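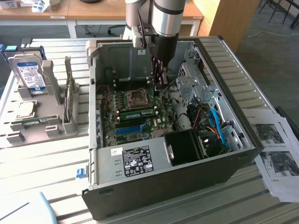 Bench log, February. Dell tower, asset 547. Started 9:15 a.m.

Job is a full inspection of the board before we decide whether the unit goes back to Horrocks or gets stripped for the parts shelf. Ticket says intermittent no-POST, two beeps, sometimes a normal boot after a long power-off. No notes from the previous owner on what was swapped or when.

Side panel off, case on its side on the slotted bench. The grooves take the rubber feet of the small clamps, so the case does not creep when I push on a connector. Wrist strap to the bench ground, checked with the meter before touching anything.

Hard disk is a 3.5-inch in a blue caddy. It stands in the gray parts holder to the left of the case, label out. Do not lay caddies flat on the bench, the rails pick up grit from the slots and then bind in the bay. Imaging is on a separate ticket (Toven has the queue).

Processor out and in the parts holder. Old paste had gone hard and came off with isopropyl and two wipes. Lids and pads of the processor look fine at 10x, no burns, no residue on the contacts. Cooler is in tray 4 with its screws.

Memory: test each module alone in the first slot on the known-good board, one full pass each, log by serial. Do not mix these with the Foltora modules in the same drawer. They look close enough to confuse and they are a different rank.
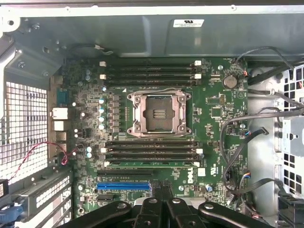 Socket check next. Procedure as on the Sevurent batch last fall:

1. Light from the low side, then rotate the lamp a quarter turn and look again. A bent contact shows as a break in the pattern from one angle only.
2. Blower, no cotton swabs. Fibers catch.
3. Work the load lever through its travel with the socket empty. It should move without a step in it.
4. Fit the cap if the board is going to sit for more than a shift.

Four slots above the socket and four below, eight total. Bank order on this board is not the obvious one, so go by the silkscreen and write down the slot label, never "third from the left". We lost most of an afternoon to that in the fall.

Capacitors: look at the tops of the pale blue ones left of the socket, and the two lower down on the same side. Any doming at all and the board goes to the reject rack. Vent marks can be faint under the overhead light, use the hand lamp.

Coin cell is in its holder near the upper right of the board. Measure in place, then replace regardless of reading. A weak cell will not explain the beeps but it will lose the BIOS settings between tests and confuse the results. Note the old voltage on the ticket anyway.

Reseat list: both board power connectors, front panel header, the data cables at the drive cage. Pull and push each one three times. The cables by the cage are bundled tight and I would like more slack on the light blue SATA lead before the cage goes back under load. Re-tie it with hook and loop, no zip ties.

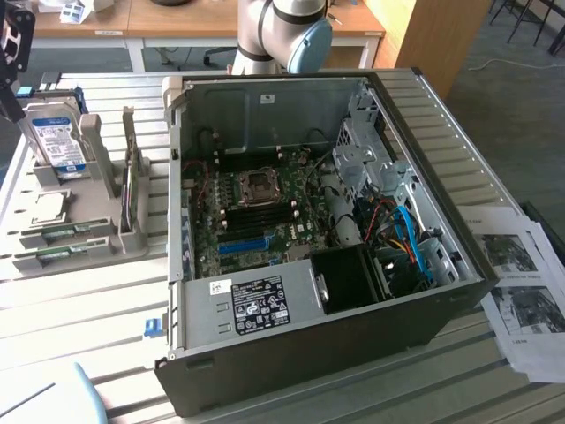 Power supply stays in for now. Washington Prado wants it load-tested on the rig before anything is plugged back into the board, which is sensible given the symptom. Watch the 12 V rail in particular. Copy the figures from the rating label to the ticket by hand, the scanner does not like white print on black. The white barcode sticker to the left of it scans normally.

Load test steps: idle, half, full, 15 minutes each, readings at the start and end of each step. If the rail sags at full, stop there and swap the supply with the spare on shelf 14. If it holds, go to minimum boot - board, processor, one tested module, nothing in the expansion slots.

Fan shroud: screws go in the lid with the panel screws. The long one is for the shroud. It will thread into the panel hole and bottom out, so keep it separate.

Open items:
- second box of caps for empty sockets, we are down to a few
- fresh paste, current tube has separated
- ask Horrocks if they want the board back in case of reject
- hand lamp needs a new switch

Stopped at 11:40 a.m. for the rig booking. Case left open under the dust sheet, strap unclipped, lamp off.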